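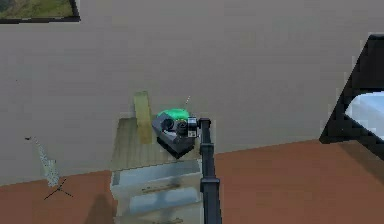 The drawers in our older Stikow units began to stick in February, and we would like to know whether the Cadholm runs on the same slides, writes the facilities office of Goicoechea Residence Hall. It does not. The Cadholm line uses a full-extension steel slide supplied by Vemero, and the two types are not interchangeable.

Cadholm Bedside Storage
Stikow Contract Furnishings

Cadholm units are intended for residence halls, guest houses and long-stay care settings. Each unit ships assembled. Wall fixing is required in all shared rooms, and the bracket is packed in the top drawer.

Load per drawer: 40 lb
Slides: Vemero, full extension, soft stop
Warranty: 10 years on the body, 2 years on slides and handles
Minimum order: none for stocked finishes

Care
Wipe with a damp cloth and dry at once. Do not use bleach or abrasive pads. Slides should be vacuumed once a year and must not be oiled.

Replacement parts
Handles, slides and brackets may be ordered separately. Please quote the number stamped on the back panel. Parts for the earlier Stikow range remain available while stock lasts; 3,100 slide pairs were held at the last inventory.

Prices are given on written request and do not include freight.

Page updated Apr 5, 2021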